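The Robot That Learned to Ask Where Things Go

I have a kitchen drawer at home that nobody else in my family can put back together. Everything in it has a spot, I know what the spot is, and if you asked me to write the rules down I'd give up by the third spatula. So when I heard that a small lab called Jutura was teaching robot arms to tidy a table by watching people do it, I wanted to see how they'd handle a drawer like mine. (They haven't tried drawers yet. I asked twice.)

The lab is in Biltley, up a flight of stairs over a print shop, and it's a lot quieter than I expected. I'd pictured clanking! What you get is a soft whine, a pause, another soft whine, and Nuria Ejigu saying "nope" under her breath.

Ejigu runs the project, which goes by the name Pandum. The idea is simple enough that I understood it before my coffee was gone. Most robots that learn from people learn by copying. A person steers the arm through a job over and over, the cameras record what the arm saw and the motors record what it did, and then a computer works out how to get from one to the other. Do that enough times and the robot can pick up a spoon. Slide the spoon a little to the left and, fairly often, it still can.

The trouble starts when you put down something it hasn't met. A copying robot doesn't know that it doesn't know. It goes in with total confidence and closes its fingers on thin air, or on the table, or on the lip of a bowl it was supposed to leave alone.

Pandum's twist is a second, smaller program that sits next to the first one and does nothing except guess how wrong the first one is about to be. If the guess is bad enough, the arm stops short and waits for a person to take over. The person finishes the grab, and that little rescue goes straight into the training pile.

"We used to collect everything," Ejigu told me. "Good grabs, boring grabs, the same cup all afternoon. Now we mostly collect the moments where it was about to embarrass itself."

I like that a lot. It's how I learned to drive, come to think of it, with my aunt's hand hovering near the parking brake.

So does it work? The team trained one version the old way, on 3,000 demonstrations. Then they trained another with the stop-and-wait trick, and that one got by on 1,320. On a set of 51 household objects neither version had handled before, the second one did better than the first on nearly everything with a handle, and the two came out even on bowls. Bags and wrappers were a mess for both. Tetteh Frimpong, who built the guessing program, was cheerful about this in a way I found very charming. "Crinkly stuff changes shape while you're looking at it," he said. "I'm not even mad."

There are two kinds of camera in play, and they disagree all the time. One looks across the whole table from up high, which is great for finding things and not so great for judging the last inch. The others ride down by the fingers, where they get a terrific view of whatever's in the gap and lose track of most everything else. The guessing program pays special attention when the views stop agreeing, and Frimpong thinks that may be where most of its smarts come from. He's running a test to find out, with the wrist views switched off.

The table from up high, then two looks from down by the fingers. 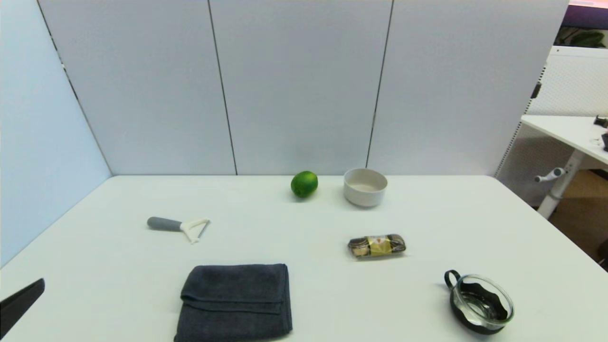
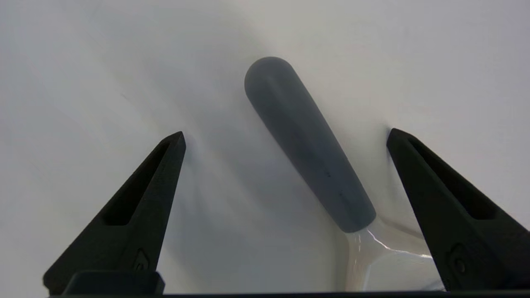
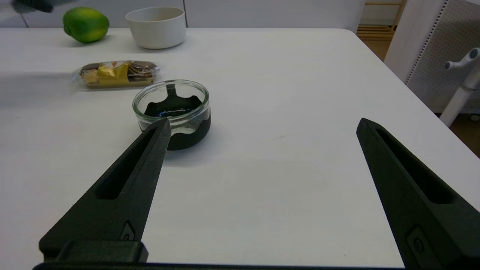 Not everyone is sold. I called Delwyn Costigan, who works on warehouse arms at Zakaria and has been at this since before I could spell "actuator," and she had a good question. What happens when the person isn't there? A robot that stops and waits is lovely in a lab, she said, where someone is sitting five feet away with a controller. In a warehouse at night it's a very expensive coat rack.

I took that back to Ejigu and she didn't argue. Her answer is that the waiting is for school, and that the robot should need it less and less as it goes along. In February it was stopping on almost every new object. By my visit it would go through several in a row before it balked, and when it did, I could usually see why. There's still no version she'd leave alone overnight.

Before I left they let me do a rescue. The arm went quiet, a light on the controller came on, and I had the thing in my hands, sweating like I was landing a plane. I missed. Then I missed again. Frimpong told me kindly that he'd be deleting both of those from the training pile, and Ejigu reached over and took the controller.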